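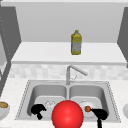 Bottle on the shelf behind the counter.

Cleaning and storing a home science box

These tips cover the ordinary contents of a home or classroom science box: hand lenses, small prisms, microscope slides, magnets, test tubes, droppers, plastic beakers, a thermometer or two, and the batteries and wires. They were put together for the families who borrow boxes from the Vustwood lending shelf, where 16 boxes go out and come back all year, but they apply to any set you own yourself.

Before you start

Clear the sink and the counter of food and dishes. Science things and kitchen things should not share a sponge, a dish towel or a drying rack. Keep one small plastic tub for the science box and write SCIENCE on the side with a marker. Wash things in the tub and set the tub in the sink.

Lay a folded towel in the bottom of the tub before any glass goes in. Most chipped prisms are chipped during washing.

Take off rings and watches.

Lenses and prisms

Blow off the grit first. A rubber bulb works well. If you don't have one, hold the lens under a gentle stream of lukewarm water for a few seconds. Wiping a dusty lens dry is what makes the fine circular scratches you see on old magnifiers.

Use one drop of plain dish soap in a quart of water. Skip anything with lotion, orange oil or grit in it. Rub both sides lightly between finger and thumb, rinse, and stand the lens on its edge to drain. Dry with a clean cotton cloth that has been through the wash several times without fabric softener. Paper towels are too rough for plastic lenses and not great for glass ones.

Hold a prism by the ground ends, never by the clear faces. Two or three drops of rubbing alcohol on the cloth will take off fingerprints that soap leaves behind. Do not use alcohol on acrylic. It can cause fine cracks that show up days later, mostly near the edges and around drilled holes. If you can't tell whether a prism is glass or acrylic, touch it to your cheek. Glass feels colder and is heavier for its size.

Shallow scratches on an acrylic block can be worked out with 2,000 grit wet paper and plenty of water, then a plastic polish. Go in one direction, then across it. Leave real lenses alone. You will change the curve, and the focus will be off for good.
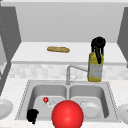 Sink and back shelf.

Microscope slides and cover slips

Soak used slides overnight in warm soapy water, in a jar with a lid. The cover slips will usually float free by morning. If one is stuck down with nail polish, a little remover on a cotton swab will loosen the edge. Open a window.

Cover slips are not worth saving in most homes. Drop them in a jar marked BROKEN GLASS and tape the lid shut when it is full. They are thin enough to go through a trash bag and a shoe.

Prepared slides, the kind with a printed paper label on one end, should never be soaked. Wipe the middle with a barely damp cloth and keep the label dry. Store them flat. Over a hot summer the mounting resin can creep, and slides stored on edge end up with the specimen sitting at the bottom like a dropped stitch.

Plain slides come out of the box with a film on them. Wash them before the first use too.

Test tubes, droppers and beakers

Rinse these right after use, while the stuff inside is still wet. Dried cornstarch and dried milk are the worst. For those, fill the tube with hot water and a spoonful of baking soda, leave it an hour, then use a tube brush. Push the brush in slowly. A brush with a bare metal tip will punch through the bottom of a thin tube, so slide a short piece of aquarium tubing over the tip.

Red cabbage juice leaves a blue or gray tint on plastic. White vinegar takes most of it off. Beet juice comes out better with sunlight - set the beaker on a windowsill for an afternoon.

Pull the rubber bulbs off droppers and wash the two parts separately. Let the bulbs dry completely before putting them back or they will go sticky inside. A sticky bulb can be dusted with a little cornstarch, but it won't last much longer.

Anything that has held copper sulfate, iodine or any other chemical from a kit stays out of kitchen use from then on, however well it was washed. Follow the kit's own sheet for pouring things away. If there is no sheet, call your local waste office and ask.

Keeping small parts out of the drain

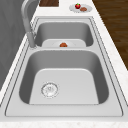

The drain strainer in the near basin.

A sink strainer will stop a marble and a rubber stopper. It may not stop small steel balls, pin magnets, or the tiny washers from a balance kit. Wash those in a tea strainer kept for the purpose and pour the tub out through an old piece of window screen.

If something does go down, turn the water off and don't run the disposal. Put a bucket under the trap, undo the two slip nuts by hand or with a strap wrench, and tip the trap out. A steel ball will nearly always be sitting in the bend. Check the washers before you put it back together, hand tighten, and run water for a minute with a dry paper towel underneath.

Small strong magnets need to be counted out and counted back in. They are dangerous if swallowed. A box with these in it should live on a high shelf in any house with young children.

Magnets, batteries and wires

Store bar magnets in pairs with opposite poles side by side and a steel keeper across each end. Keep them away from compasses. A compass left in the same tray for a winter can end up pointing south.

Wipe iron filings off a magnet with a lump of modeling clay. Next time, put the magnet in a sandwich bag first.

Take batteries out of holders before the box goes away. If one has leaked, put on gloves, dab the contacts with vinegar on a swab, follow with a damp swab, dry it, and rub the contact bright with a pencil eraser. Coil wires loosely around your hand and hold them with a twist tie. Wrapping them tight around the battery holder breaks them just behind the clip, where you can't see it.

Drying and putting away

Let everything dry overnight with the box open. Damp foam grows mold, and mold etches glass over time. One or two of those little drying packets saved from a shoe box can go in the lid. They can be dried out again in a barely warm oven.

Foam inserts break down into a black sticky powder after some years. When yours starts to shed, throw it out and use felt or folded cotton. We changed every insert in the Vustwood boxes last August and the lenses have come back cleaner since.

Tape a contents list inside the lid and note breakages in pencil. Our full inventory runs to 2,496 pieces, 624 of them plain slides, and the lists in the lids are the only way we can keep up with it.

Boxes going back to the Nedon drop-off should be closed with the strap, not with tape. Tape takes the finish off the lid.

Comments (5)

prismbox: The cheek test works. I had been treating three acrylic prisms as glass for years, which explains the cracks.

Reader in Bistthorpe: Is distilled water worth it for the last rinse? Our tap water is very hard and leaves spots on everything.

Vustwood lending shelf: Yes, for lenses and slides. A gallon lasts a long time if you use a spray bottle. Don't bother for beakers.

tubebrush4: For dried cornstarch I use cold water first, then hot. Hot straight away seems to cook it on.

Reader in Nedon: We have a box with the strap missing. Can we use a big rubber band until the next drop-off?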